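# Judden: the accessories tub

Ingvar Hafstein, December 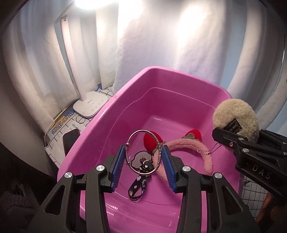
*Strawberry headband, bangle and lanyard in the pink tub.*

Judden is the small-accessories part of Zedik, our set of household clutter. It covers the stuff that lives by the front door until somebody needs the front door. There are 671 clips, all of tidying: things get picked out of a tub, sorted and put away.

## What's in it

- headbands, mostly fuzzy, at least one with felt strawberries
- bangles and bracelets
- lanyards and straps, including one that says "luck"
- keychains, pom-pom and otherwise
- charms, bells and a tiny black bear

Each clip has a text file listing the contents of the tub. Spelling follows whoever typed it, so search for both "pompom" and "pom-pom".

## Labels

Labels go by what a thing is for. A bell on a strap is `strap`; a bell on its own is `bell`. Paterson wanted a separate class for `fluffy` and was outvoted, but you will still find it in 29 of the older files. Treat it as `keychain` and move on.

## Known problems

- Ball chain tangles. Where two items came up together, both are listed, in no useful order.
- Thin bangles are easy to miss against a shiny tub floor.
- Version 2 renamed the folders. Scripts written for version 1 will find nothing and report success.

The full set, with kitchen drawers, is about 2000 clips and is kept under Grurkon. Corrections to Ingvar, preferably with the file name.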